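Estantería infantil Havetness de dos baldas: evaluación de uso con estuches escolares
Sección de mobiliario y material de aula

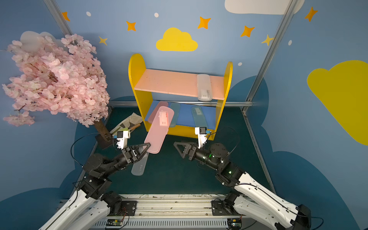

Estantería de dos baldas con estuches translúcidos en ambos niveles.

La estantería Havetness se comercializa como mueble auxiliar de pequeño formato para aulas de infantil, bibliotecas escolares y habitaciones de estudio. Esta sección la ha sometido a un periodo de uso ordinario que concluyó en abril, con atención preferente a una tarea muy concreta: el almacenamiento de estuches de plástico, que en la mayoría de los centros acaban apilados en un cajón o repartidos por las mesas.

Se han valorado el montaje, la estabilidad, la capacidad útil, la facilidad de acceso y la limpieza. La unidad se adquirió por los cauces habituales de compra y el fabricante no ha tenido conocimiento previo de esta reseña.

Diseño y acabado

El modelo evaluado tiene dos laterales amarillos de contorno redondeado, una balda superior rosa con un moteado menudo y una balda inferior azul. La combinación es viva y puede no convenir a espacios de decoración más sobria. En un aula, en cambio, el contraste entre baldas tiene una utilidad práctica, ya que permite dar instrucciones por color a alumnos que todavía no leen: «el estuche, a la balda azul».

La forma curva de los laterales evita las esquinas vivas en la parte superior, la zona con la que más se tropieza cuando el mueble se coloca a baja altura. Los bordes de las baldas están bien rematados. En la unidad recibida se apreció una leve diferencia de tono entre ambos laterales, visible únicamente con luz natural y sin consecuencias para el uso.

Montaje

El conjunto se entrega desmontado, con 6 tornillos y una llave. Las instrucciones constan de una sola hoja, sin texto, y resultan suficientes. Conviene presentar las dos baldas antes de apretar ninguno de los tornillos; de lo contrario, el segundo lateral queda ligeramente forzado y obliga a aflojar lo ya montado. Una vez ajustado, el mueble no cojea sobre superficie lisa. Sobre alfombra gruesa se recomienda comprobar el apoyo y, si procede, colocar una base rígida.

Tras varias semanas de uso hubo que reapretar uno de los tornillos de la balda inferior. El fabricante no advierte de esta necesidad y debería hacerlo.

Comportamiento con estuches

La prueba principal se realizó con estuches alargados de plástico translúcido, en tonos rosa, verde azulado, gris y blanco esmerilado. Se trata de un formato muy extendido y poco agradecido a la hora de guardarlo: la superficie es resbaladiza, el peso varía según el contenido y, apilados, los de arriba se deslizan con facilidad.

La balda inferior admite los estuches de pie, con cierta inclinación. La disposición es cómoda para extraerlos de uno en uno y deja el color a la vista, aunque presenta el inconveniente previsible: al retirar un estuche central, los contiguos tienden a perder apoyo. La incorporación de un separador, siquiera uno, habría resuelto el problema. El fabricante no lo ofrece como accesorio. En su defecto, un sujetalibros estrecho cumple la función de manera aceptable.

En la balda superior la colocación más satisfactoria es tumbada, con el estuche perpendicular al frente del mueble. De este modo el extremo queda accesible y, si lleva una etiqueta pequeña en esa zona, puede consultarse sin mover nada. Colocados en paralelo al frente, los estuches ocupan una anchura excesiva y se desaprovecha el fondo.

A efectos de etiquetado, la experiencia aconseja un criterio único para todos los estuches del grupo, con la etiqueta en el mismo extremo y la misma orientación. Las etiquetas pequeñas son preferibles, pues no ocultan el contenido, que en los modelos translúcidos se adivina sin abrirlos.

Capacidad y carga

No es un mueble para un grupo completo. Su dimensión es la de una mesa de trabajo compartida o un rincón de dibujo, y en ese ámbito responde bien. Quien necesite guardar el material de toda una clase deberá adquirir varias unidades o acudir a otro tipo de solución.

En la prueba de carga se depositaron 4.000 gramos de papel en el centro de la balda inferior durante una noche, sin deformación apreciable a la mañana siguiente. La balda superior se sometió a 1.000 gramos, con idéntico resultado. Un estuche bien surtido pesó en nuestra báscula casi 400 gramos, de modo que el margen para el uso previsto es amplio.

Limpieza y conservación

Un paño ligeramente húmedo basta para retirar polvo y restos de goma de borrar. La cera de color se elimina peor en la balda rosa, cuyo moteado disimula la mancha pero también dificulta comprobar si ha desaparecido. El rotulador al agua salió por completo en ambas baldas. Para la unión entre balda y lateral, donde se acumulan virutas de lápiz, lo más eficaz es un cepillo pequeño de mano.

Comparación con otros modelos

Se ha utilizado como referencia el organizador de sobremesa Bratmont, dotado de compartimentos fijos. Este último mantiene los estuches más erguidos y evita las caídas laterales, a cambio de imponer una anchura determinada: los estuches voluminosos sencillamente no entran. La Havetness es más versátil y admite cuadernos, cajas de pinturas o juegos pequeños cuando cambia el curso o la actividad.

La cesta Kingi, sin divisiones, es más económica y fácil de trasladar, pero los estuches quedan amontonados y su recogida depende por entero de la disciplina del grupo — una condición que no siempre se cumple a última hora de la mañana.

Valoración

Aspectos favorables: montaje sencillo, laterales sin esquinas vivas en la parte superior, baldas diferenciadas por color, resistencia holgada para material escolar.

Aspectos mejorables: ausencia de separadores, reapriete necesario tras las primeras semanas, limpieza de la cera en la balda superior.

Se considera un producto recomendable para rincones de trabajo de pocos alumnos y para uso doméstico. La evaluación del modelo de tres baldas de Sandthorpe, solicitada por varios centros, se publicará en esta misma sección.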